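Austra Paju and the gripper on the kitchen shelf

I first heard about Austra Paju from a guy at the Drundden shared workshop who wanted to borrow my heat gun. She was building grippers, he said, the kind you hold in your hand and squeeze, and she'd gone through so much rubber that the shop had given her a shelf. I wrote to her that night. She wrote back with a bus number and "bring a snack."

So on 20th February I sat on a stool in Drundden with a bag of pretzels while Austra hunted for a hex key. She fixes sewing machines for a living. The grippers started in January of last year, on her kitchen table, and moved out when her husband found metal filings in the butter (her story, he may tell it differently!).

"I wanted a robot arm first," she told me. "Everybody wants the arm. Then I priced the motors and thought, okay, my own arm is free. I'll do the hand part and see if I even like it."

She liked it. The first version was two kitchen spatulas and a door hinge. The current one, which she calls Skasora after a boat her uncle had, has two flat black fingers with a block of padding on each. You hold it from behind and it does the grabbing. Her plan is to work out the fingers by hand, with everyday objects, and bolt them to a motor when she trusts them.

"Shoes are the worst," she said. "A box is a box. A shoe has a stiff bit, a squishy bit, a strap, laces, and it lies on its side whenever it feels like it."

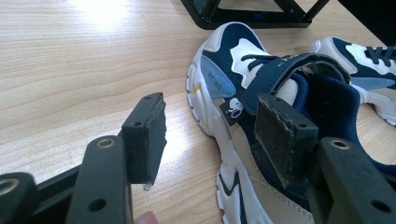

Skasora's right pad up against the side of a kid's sneaker. Note the wear on both pads.

I asked about those scuffed pads, because they look like something a dog got hold of. She laughed and went off on a long tangent about glue, which I'll spare you, except that she's against it. Her pads have screw holes so she can swap them, and she keeps a coffee can of dead ones under the bench.

"The edges go first. Always the edges. I've tried a harder rubber and it lasts, but then it skids on anything smooth. So I'd sooner have the soft one and change it. I've cut 56 of them. I know because I write the number on the bag."

Does she ever get sick of it? "At pad 30 I was very sick of it."

The spacing between the fingers took even longer. Povilas Mets, who shares the bench and builds clocks, talked her into making the linkage adjustable, and they argued for a week over how. She wanted slots and he wanted a row of holes. They went with holes. "He was right and I've told him once, that's enough," she said. He was sitting right there, by the way, eating my pretzels.

Next comes the motor. She has 2 on order, one for the gripper and one for when she burns out the first. Control is going to be a bare little board and a knob, no screen. I asked if she'd thought about cameras and software that picks its own grip, and she made a face.

"Maybe later. Right now I want to turn a knob and have it pick up a sneaker by the heel 10 times without me swearing. Then I'll read a book about the rest."

She'll put the drawings up for free when the motor mount is done. If you have opinions on rubber, she'd like to hear them. If you have opinions on glue, maybe write to Povilas.

More from the bench
Jaanus Ramanauskas and the world's slowest lathe
Visiting Ireretti: a tool library in a bakery basement
Guido Dal Bello on rewinding motors by hand
Rashidi open night: what we brought, what we broke

We use cookies to remember your settings and count visits. Accept | Manage choices

Contact | © Bench Visits | Back to top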